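Hiring the community room: are outside table linens and room dividers permitted?

Posted by Olaia Garrido

I am arranging a luncheon for the Stinus Residents' Association in January and have reserved the smaller community room at Mabuza Hall for 11 guests. The rental agreement states that "all furnishings must remain as supplied." I would like to know whether this prevents us from bringing our own tablecloths and a folding screen to close off the serving area. I would also appreciate guidance on the deposit, as the agreement mentions a charge of $100 without stating when it is returned.

3 replies

Vittoria Bortolotti

The clause you quote applies to tables, chairs and fixed equipment. Renters may bring their own linens and freestanding dividers, provided that nothing is taped, pinned or nailed to the walls or floor. A divider must not block either exit or cover the fire extinguisher beside the kitchen door.

A folding screen of woven panels is generally acceptable. It should stand without support from the wall, and the panels should be set at an angle to one another for stability.
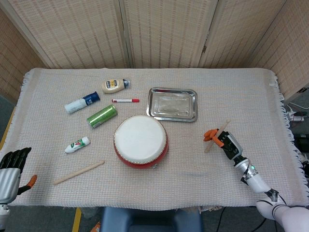

Cream cloth with fringed edge, and four-panel folding screen behind the table.

The deposit is returned within 5 business days of the event if the room passes inspection. Stained linens are your own concern, but a stained tabletop is not, and a waterproof liner under any woven cloth is advised. The room must be cleared by 4:00 p.m. unless a later time is written on the agreement.

Nnamdi Adeleke

We used paper covers from Zastach last year and had no trouble. Got the full deposit back.

Abelardo Chambi

I would add one point to the first reply. The larger room, which seats 144, is subject to separate rules, and any divider placed there must be approved in writing before the event. Please confirm which room appears on your agreement, as the two forms are almost identical. Requests for approval should be submitted to the front office with the width and height of the screen.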